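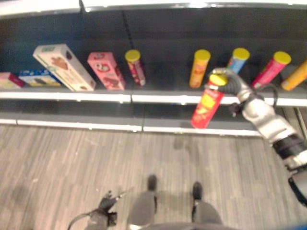
Cartons and yellow-lidded canisters, upper shelf.

27 May 2023

Glue flap trouble again on the Stelanell carton. Took 18 blanks from the new Avcı board and folded them by hand on the long bench. Same crease settings as the last batch, same Premine glue, bead laid down with the small nozzle. Room was at 23 C all morning.

The crease itself looks fine. No cracking on the outside of the fold, even across the dark printed band where the old board used to split. The problem is the flap. On the new board the glue sits on top for too long before it grabs, and the flap creeps while it waits. By the time it sets, the carton is out of square and the tuck end won't close without a shove.

Tried three things:

Less glue. Helped the creep, but the bond was weak at the top corner. Two of them peeled with a fingernail.

Longer press. Put a 700 g weight on each flap and left it until the glue had taken. Square cartons, good bond. No use to us on the folder, which can't hold them anywhere near that long.

Scuffing the flap first. Went over the coated side with the gray pad, just enough to dull it. This was the best of the lot. Fiber tear along the whole seam and hardly any creep. I think the coating runs farther over onto the flap than it did on the old board, and the glue is sitting on coating instead of paper.

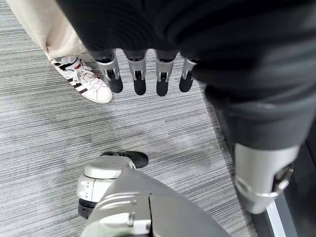 Checked that with the blue dye pen. On an old blank the ink soaks in along the outer part of the flap and beads up farther in. On a new blank it beads right to the edge. So the glue area isn't being left bare. Either the drawing changed or the plate did. I have the drawing from the Zonville office and it still shows the bare strip, so my money is on the plate.

Grain direction: tore a strip each way and it runs the way it should, parallel to the tall edge. Crossed that off.

Left the scuffed cartons and the plain ones in the damp box for 14 hours, lids shut, nothing stacked on top. Scuffed ones held. The plain ones opened up at the bottom of the seam, some of them far enough to get a ruler in. Warp on the big panel was about the same for both — a slight belly outward, which the old board did too.

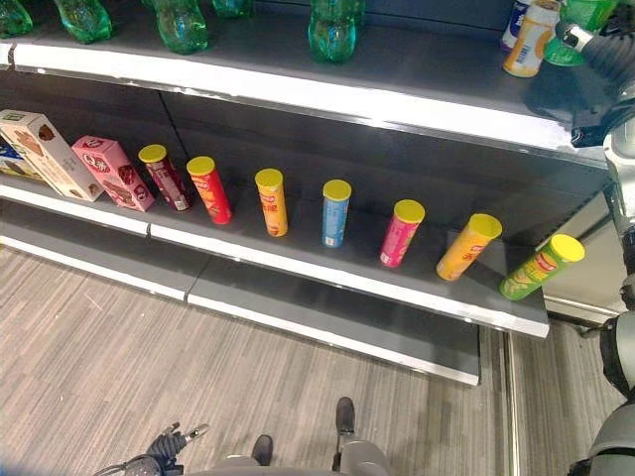 Don't go changing the glue over this. The Premine stuff is doing what it always did when it has paper to bite on. If we switch to the faster grade we'll be cleaning nozzles every hour and still be gluing to coating.

To do:
- Ask Avcı for a few sheets with the strip left bare, any print.
- Measure the coated edge on the next pallet before it goes near the folder.
- New gray pads, the last one is worn through.
- Repeat the damp box in June with the sheets they send.

The crease rule on the bench jig is loose at the left end. Shimmed it with tape for now.

3 comments

foldandtuck: We had the same creep on a coated sleeve. Plate had been swapped for one off another job.

bench2: Tape shim fell out Monday, I put a brass one in.

krft: Did you try the dye pen on the dust flaps too?

Shares: 4

This site uses cookies. Accept | Settings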